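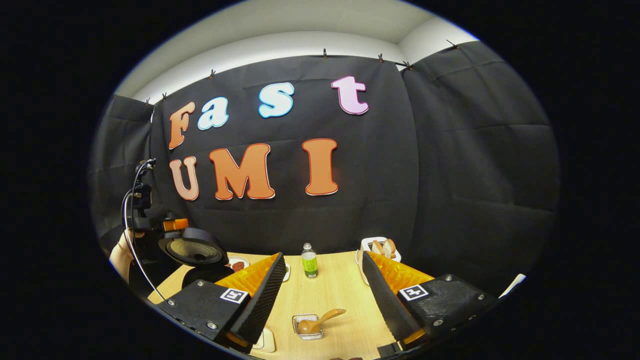

Mwanaisha Athumani, Member News

So I finally went to one of those robot open days! My neighbor Renata Kwiatkowski has been after me to go with her since forever, and when Relovine opened up its workshop on 2025-05-22 I ran out of excuses. I figured we'd stand behind a rope and watch a big metal arm wave at us. Nope. They had a table of food and a gripper you hold in your own hand.

The table sits in front of black curtains with "Fast UMI" spelled out across the middle in big cut-out letters, in oranges, blues and pinks, and I loved them right away (the "s" rides a good bit higher than its neighbors and I kept wanting to reach up and fix it). It looked more like a kindergarten classroom than a lab, and I mean that as a compliment. There was bread on a plate, a little bottle of water with a green label, and a small glass bowl with a wooden spoon in it. Regular kitchen stuff!

Roel Coppens ran the demo. He explained that you do the chore yourself with the gripper, over and over, and the recordings get used to teach a robot how to do it later on. The gripper has two black fingers with orange ribbed pads, and each side carries one of those square black-and-white tags, a bit like the codes on a parcel. Roel said the tags let the software work out how far apart the fingers are. I nodded like I'd known that all along.

Then he asked who wanted a turn, and Renata pretty much shoved me forward.

My job was the spoon. Pick it up, put it down next to the bowl, simple. Well! I have been picking up spoons for 60 years and I could not do it. You can't feel a thing through those fingers, so you end up staring very hard and holding your breath. I pushed the bowl halfway across the table, and then I got the spoon up in the air and it swung around on me and went right back in. It took me 5 tries. Renata got hers in 2, and she has mentioned this on the phone every day since.

A boy in line behind us asked if the robot gets to eat the bread when it's done. Roel told him it was on a diet.

I did ask the question I know some of you would ask, which is what this is all for. Roel said they're starting with clearing and setting tables, and that he'd like to see it help people who have trouble with their hands. My sister has bad arthritis, so that one stuck with me. He was also very clear that it's slow going and they aren't selling anything yet.

The workshop is over on the Nikport side, past the tile place, and parking is terrible, so take the bus if you can. Coffee was free and there were plenty of chairs. They're hoping to hold another open day, and Renata has already put both our names on the list. I'll be practicing with the salad tongs.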